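Merkari waffle-weave towels, colour Stone, set of 2

We bought these in October to replace a set of plain terry towels that had gone stiff at the edges.

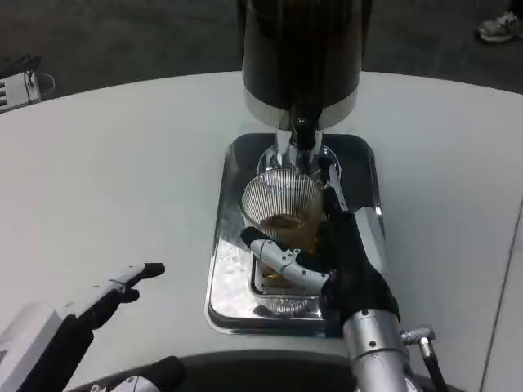 Review by the homewares editor, Stitari

The set cost $35 at Cernimon, in the bed and bath section. The weave is flat and light. Mine dried on the rail by late afternoon, even with the window shut. They shed a bit of grey lint in the first wash, so keep them away from dark sheets. After 20 washes the hems are still straight, but both towels have shrunk a little in length.
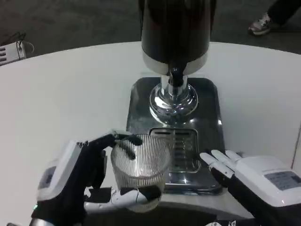 Colour is the other complaint. Stone looked beige on the website and is closer to grey at home. If you like a thick, soft towel, the Sabbagh terry range will suit you better. I'd buy the Merkari again for the guest bathroom.

Recent reviews
Sabbagh fitted flannelette sheet
Cernimon blackout curtains
Stitari wool underlay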